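Preguntas frecuentes — pinzas y brazos en preparación de pedidos
Redmont, planta de envasado. Intranet > Personal > Automatización
Última revisión: 13 de mayo. Responde: Itzel Aguirre (operaciones). Lo que falte, me lo mandáis y lo añado.

¿Qué cambia exactamente?
La línea de preparación de pedidos pequeños. Botellas, tarros, lo que hoy se coge a mano y se mete en caja. Dos brazos en la mesa larga, puestos por Grikar. El resto de la nave sigue igual — de momento no hay nada firmado para paletizado ni para etiquetas.

¿Cuándo empiezan?
La instalación se cerró en abril. Ahora estamos con la toma de muestras. Fecha de arranque en turno real: sin confirmar. Cuando la haya, sale en el tablón antes que aquí.

¿Se va alguien a la calle?
No. Está por escrito en el acuerdo de planta, punto 5, firmado por la dirección y por Cirilo Mendoza como delegado. Cambian puestos, eso sí. Quien esté en la mesa larga pasa a supervisión de celda o a control de salida, a elegir mientras haya plazas. Si coincidís varios en el mismo puesto, va por antigüedad.

¿Y el sueldo?
Se mantiene la categoría. El plus de celda se está negociando, preguntad a Cirilo, yo no llevo esa parte.

¿Quién enseña a la máquina a coger las cosas?
Nosotros. Se hace con la pinza de mano: la coges, te acercas al objeto, cierras, lo mueves, lo sueltas. Se graba todo el movimiento y de ahí aprende el brazo. No hace falta saber programar. Uriel Galindo lo explica en una mañana.

¿Es obligatorio grabar?
No, voluntario. Se apunta uno con Uriel. Cuenta como tiempo de trabajo y no se descuenta del descanso, que ya me lo habéis preguntado tres veces.

¿La pinza graba mi cara o lo que hablo?
La cámara mira hacia delante, a los dedos de la pinza y la mesa. Sonido no se graba. Si por lo que sea sale una cara, se borra esa toma; avisad a Samina Virk, que es quien revisa los ficheros. Las grabaciones no se usan para medir rendimiento de nadie. También está en el acuerdo.

¿Cuántas tomas hay que hacer?
El objetivo es 500 por tipo de envase, entre todos los turnos. No hay cupo por persona. Mejor pocas y tranquilas que muchas a tirones.

¿Cómo me coloco para una toma?
Dedos abiertos, uno a cada lado, apuntando al envase. Acercarse despacio. La mesa, despejada de cosas que no toquen — botella, tarro y poco mas.

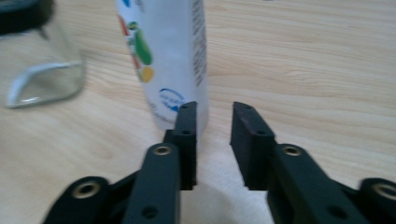
¿Y si se me cae el envase?
Se deja grabado y se marca como fallo en la hoja. Los fallos también sirven. Si es cristal y se rompe, se para la mesa y se recoge con guantes, como siempre.

Me duele la muñeca después de un rato, ¿es normal?
No lo deis por normal. Máximo 33 minutos seguidos con la pinza y luego cambio de tarea. Si sigue molestando, a Gemma Pagano, en prevención, el mismo dia. Sin esperar al parte semanal.

¿Puedo parar el brazo si veo algo raro?
Sí, cualquiera, sin pedir permiso. Seta roja a los dos extremos de la mesa. Después se llama a Uriel y no se rearma hasta que él lo mire.

¿Dónde están las hojas de apuntarse?
En la puerta de la oficina de turno. Las del turno de noche también las tiene Samina.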